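Birno: bench handover notes and data card

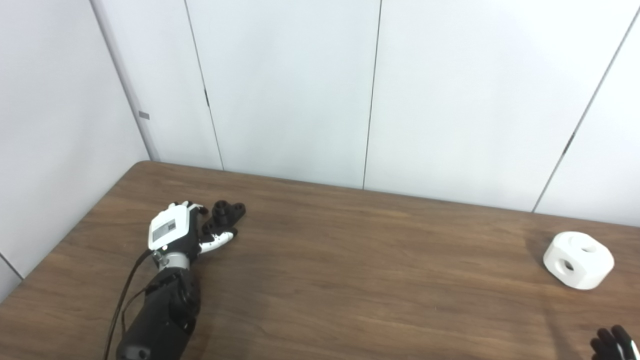
Photo: Birno bench, Vurwood workshop. Free to reuse with credit.

Last updated: July

Filed under: Workplace automation / Open data / Small workshops

This site uses cookies to remember your settings and count visits. Carry on browsing if you're happy with that, or change your preferences at any time.

## What's in the folder

Birno is the name we gave to the two-handed robot at our sorting bench, and by now it's also the name of everything that's grown up around it: the recordings, the shift notes, the config files and this README. I work at Vurwood, where we finish and pack small printed parts for other people's products. I did bench work for years before any of this and I still do it most mornings, so if you want the view from the engineering side, read the `turcotte/` folder (Turcotte is the control software, and its own docs are much drier than mine).

The short version: the folder holds logged sessions of a robot handling small parts at a table, plus the notes the bench staff wrote while working beside it. I've always thought the notes were the better half. You can get pick-and-place data in lots of places, but there's not much about what the people at the next table were doing meanwhile, and whether they minded.

## Folders

- `sessions/` – one folder per session, with the head camera video, joint positions for both arms and hands, and the operator's start and stop marks
- `notes/` – shift notes as plain text, typed up from the paper book, spelling left alone
- `parts/` – a sheet for each part type, with the outline, finish and the jobs it turns up in
- `turcotte/` – settings used for each batch of sessions
- `rota/` – the bench rota before and after, with people replaced by letters
- `CHANGES.txt` – what I've fixed, and what I broke while fixing it

Unzip the sessions before you run anything. The loader doesn't look inside archives and will cheerfully tell you it found nothing!

## The job itself

Parts come to us off the printers and out of the tumbler, and they need looking over, turning the right way up and putting in the right tray. It's light work but fiddly. Most of our stuff is odd shapes: lumpy brackets, hollow cubes with holes in the faces, clips, little housings. Dark parts are a pain for people and cameras alike, because a matte black lump with black recesses in it tells you very little about which way up it is. White ones have the opposite trouble under strong lights, when the edges wash out.

We run Birno on a plain wooden table with pale panels behind it, and parts go down well spaced. That spacing was one of the first arguments we had. Those of us who'd sorted by hand were used to tipping out a heap and picking through it with both hands, chatting away, hardly looking. The robot sessions wanted parts set apart, so somebody had to set them apart, and for the first few weeks that somebody was me. I remember thinking I'd been promoted to laying the table.

It did get better. We changed the feeding trays so the parts arrive more or less separated, and the laying-out stopped being a job in its own right. The sessions from before the tray change are marked `hand_laid` in the index and the later ones `tray_laid`. Please don't mix them if you're comparing speeds. I did, in the first version of this card, and had to take the chart down.

## Who does what now

Before Birno there were 10 of us on the bench rota. There are still 10 of us on it, and I'm putting that near the top because it's the first thing visitors ask. What's changed is how the hours are split. Eight of us rotate through three kinds of turn: hand sorting, minding the robot, and checking. The other two stayed on finishing full time because they asked to, and fair enough.

Minding is the new turn. You start the session, keep an eye on the reach, stop it if something's gone daft, and write up the book. On paper it's the easy one. In practice plenty of us found it more tiring than sorting, particularly in the afternoon, because you're paying attention without doing anything with your hands. One note in `notes/` just says "watched it all day, feel like I've been on a coach". I know exactly what they meant.

So minding turns are short. We began with half a shift at a time and people hated it, and now you swap at the tea break, come what may. If you're setting up something similar I'd start there and save yourself the grumbling.

Checking has grown too. When a person sorts, they do the checking in the same movement, you feel a rough edge with your thumb and out it goes. Pull sorting away from the person and the thumb goes with it. We hadn't planned for that at all! For a while we let through more rough edges than we should have, and a customer sent a tray back. There's now a proper checking turn, with a decent lamp and a chair that goes up and down, and I'd say it's the turn most people like best.

## What I miss and what I don't

I don't miss the sore wrists. On a long run of clips you'd go home with your hands feeling like somebody else's, and that has eased off for nearly everyone on the rota. You can see it in the notes if you search for "wrist" or "thumb", where the entries thin out as you go along.

I do miss the talking. Sorting by hand round one table was a sociable job, and a minding turn is done on your own, facing the machine. We moved the checking table closer so that the minder has company, which helped a good deal, though you do still get the odd quiet day. Nilex, who supply the trays, asked if we'd like a wall screen showing session progress. We had a vote and said no thank you. We'd rather have had another kettle, and I did put that in writing.

Pay was the other sore point. Minding was first put down as the same grade as sorting, with the training done in our own time. We pushed back on the training bit and won, and the grade is still being talked over. I'll update this when it's settled.

## How sessions were recorded

A session is one sitting with one set of parts. The video comes from the head camera, looking down over the hands and the table, so you'll often have one arm well in view and only a bit of the other. That's normal and nothing's missing from the joint logs when it happens.

Each session has these fields in the index:

- `session_id` – a running number, no meaning beyond that
- `part_types` – which sheets in `parts/` apply
- `layout` – `hand_laid` or `tray_laid`
- `turn` – morning or afternoon
- `stops` – each time the minder stopped the robot, with a short reason if they gave one
- `note_ref` – the matching entry in `notes/`, if there is one

The reasons under `stops` are in people's own words, so "didn't like the look of it" is a real value and you'll meet it a lot. I was asked to tidy these into proper categories and I've left them alone. A good minder stops early on a hunch, and I didn't want a drop-down menu talking them out of it.

## Known problems

- 14 sessions have no matching note, as the book got left in the canteen. They're still usable for motion work.
- Monday mornings are thin. We do the deliveries then and the robot mostly sits idle.
- The part sheets were drawn up by different people and some outlines are much neater than others.
- Timings on the early sessions include the minder's pauses. There's a script, `trim_pauses.py`, which does a reasonable job but needs watching on the black parts.
- The rota files use letters, and the letters were reshuffled when we changed over. C before isn't C after.

## Using it, and please don't

Use it for teaching, research, your own bench, whatever you like, as long as you credit the Birno bench. Everyone whose notes are in here read them over first and could pull anything out, and a few did, so there are gaps.

What I'd ask you not to do is use the stop records to rank minders, or to work out how few people a bench could run on. The numbers don't support it anyway (we were learning as we went, and so was the layout), and the folk who wrote those notes wrote them in good faith for the next person on shift.

## Getting in touch

Open an issue if a file's broken or a field makes no sense. I look at them after the morning turn, so don't expect much before lunch. If you mind a robot yourself and keep a book of your own, I'd love to see it, coffee rings and all. Next job on my list is typing up the checking notes, which have been sitting in a drawer since we got the lamp.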